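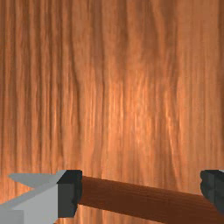

Danish Jatoi: disagree, oil is a pain. Two coats and you're still wiping rings off it in June. Go with varnish and be done

cpicard64: Varnish chips tho. Then you sand the whole top again. Oil you just touch up the bad spot – 7 minutes, tops

Yufang Yuan: depends who eats there. Kids? varnish. We did ours in Gindetti satin, no complaints so far

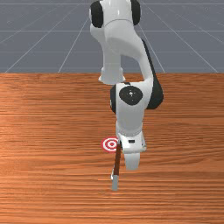
Mestwood Woodworking Club – Finishing & Repair

Thierry Jacquet: satin over old wax wont stick. Did you strip it first?

Yufang Yuan: yes, mineral spirits, twice

cpicard64: still say oil. Grain looks dead under varnish

Danish Jatoi: it does not. Bad brush maybe

Thierry Jacquet: try both on the underside, let it sit a week. Post back which one you pick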